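Why Cardboard Is Strong

Corrugated cardboard has three layers of paper. Two flat sheets, called liners, are glued to a wavy sheet in the middle, called the fluting. The waves work as a row of small arches. Each arch spreads a load to the arches beside it.

Paper is made of plant fibres. Water loosens the bonds between the fibres, so damp cardboard sags.

Test it at home. Fold a sheet of paper into pleats and lay it across a gap between two books. Add coins one at a time until it bends, then repeat with a flat sheet. Write down both results in grams.

Words to know: liner, fluting, fibre, load. 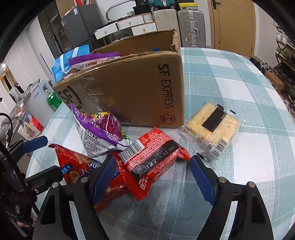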